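카테고리: 공방 장비 > 로봇 > 사용기

Kioko 그리퍼 키트, 2주 써본 후기

공방에서 만드는 양팔 작업대에 드디어 Kioko 그리퍼 키트를 올렸습니다! 양쪽 팔에 하나씩이고, 첫 과제는 장난감 정리로 잡았어요.

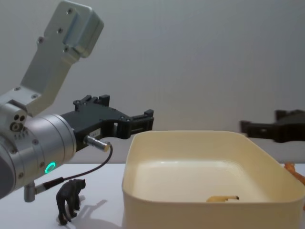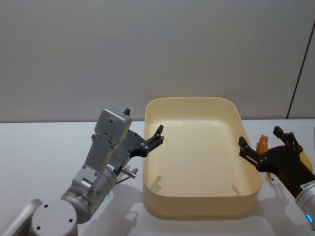
크림색 통을 가운데 두고 팔 두 대가 양쪽에서 들어오는 배치입니다.

조립과 배선

나사 구멍이 잘 맞아서 조립이 정말 즐거웠습니다. 설명서는 74쪽인데 그림이 큼직해서 술술 넘어가고요. 케이블은 조금 여유 있게 돌려야 손목을 끝까지 꺾어도 당기지 않습니다. 저는 처음에 너무 짧게 잡았다가 다시 풀었어요.

잡는 힘

제일 마음에 든 부분! 두 번째 사진의 주황색 동물 인형처럼 작은 것도 손가락 사이에 잘 물립니다. 힘 설정값은 299에서 시작해 700까지 올려 봤는데, 작은 인형에는 낮은 쪽이 훨씬 낫더군요. 높이면 인형이 옆으로 튕겨 나갑니다.

아쉬운 점

기본 패드가 좀 미끄러워요. 같이 작업하는 Barış Sarıgül 님은 얇은 고무를 덧대 쓰는데 저도 곧 따라 할 생각입니다. 여분 볼트도 몇 개 더 넣어 주면 좋겠고요. 다음엔 양팔로 물건을 주고받는 동작을 짜 보려고 합니다.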